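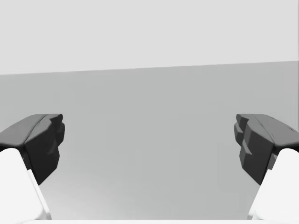
Let them spend a month in the simulator

Posted May 1, 2021

Every year when sign-ups open for the robotics elective at Colholm, a parent asks me when the kids get to touch the robot. Fair question! My answer used to be "first day", and I was proud of it. This year my answer was "after a month or so", and I'd like to make the case that it was the best change we've made to the course.

Some background for people outside the school. We have one arm. It's a good arm, it lives on a bench in the back half of the science room, and in a class of teenagers that means a few minutes each per lesson if everyone is polite about it. The rest of the time they watch somebody else drive. I taught it that way for 2 years and told myself that watching was a kind of learning. For a few of them it was. For most it was a spare period with a nice view.

So this year we began in simulation. The students split into small teams, each picked a name (Vikura and Odar are the two I'll talk about, and I had no say in either), and each team got the same starting point: a bare grey surface, a gripper with its fingers wide open, and nothing to pick up. If they wanted a block on the table, they had to put it there. If they wanted it to weigh something, they had to say how much. I can't tell you how much I love that empty table as a teaching tool. A kid who has to type in the friction of a block starts asking what friction is, and asks it crossly, as though I'd been hiding it from them.

The complaint I hear most is that simulation isn't real. A colleague who runs the metalwork shop put it to me in the staff room as "teaching them to swim on the carpet", and I laughed, because I'd said nearly the same thing myself. He has a point. Simulated blocks don't get greasy. Simulated cables don't snag on the corner of the bench. There's a feel you get from standing beside a machine that no screen will give you, and if we never left the simulator I'd be the first to call it a waste of a term.

But look at what the kids do with failure in there. Vikura's log shows 1,222 attempted grasps before they moved to the arm, and 1,169 of those were failures. On the real bench that many misses would have eaten the whole year, worn out the pads and probably finished me off as well. On a laptop it was a few lunch hours and some very loud groaning. They'd change one number, run it again, watch the block squirt out sideways, change the number back. By the end they were predicting which way it would squirt. That's physics, and they were doing it for fun with their sandwiches in the other hand.

Odar went at it differently. They were slower and fussier and kept a paper notebook, and their great discovery was that most of their trouble had nothing to do with the fingers. They were closing at the wrong moment. They spent a full lesson just opening and shutting the gripper over nothing, timing it, arguing about what "closed" ought to mean when there's no object to stop you. I nearly hurried them along and I'm so glad I didn't.

Then we went to the bench, and of course the first morning was a shambles. Nothing transferred cleanly. The real block was a bit lighter than theirs, the real table wasn't quite level, and the light from the windows confused the camera until we pulled the blinds. But the talk in the room had changed completely from other years. They weren't saying "it's broken" any more – they were saying "our weight is off" or "it's closing late", and then going away to check. I had kids asking to go back to the simulator so they could tilt the table to match the real one. I hadn't taught them that. I'm not sure I'd have thought of it.

There's a fairness side too, and I feel strongly about this. When there's one machine, the confident kids get to it first. They always have. With a copy of it on every laptop, a quiet student can be wrong 88 times in an afternoon without an audience, and turn up at the bench knowing a thing or two. Two of my best operators this term barely spoke before the holidays.

We'll take both teams to the Bielecka meet in June, where the tables are real and the blocks are somebody else's. I expect we'll drop plenty of them. The Odar lot have already asked for the measurements of the competition surface so they can build it on screen tonight, and I've told them to eat dinner first.

If you teach one of these courses and your arm is still in its box because you can't afford a second, please give this a go. Start with the empty table. I'm happy to share our lesson notes with any school that wants them, scribbles and all.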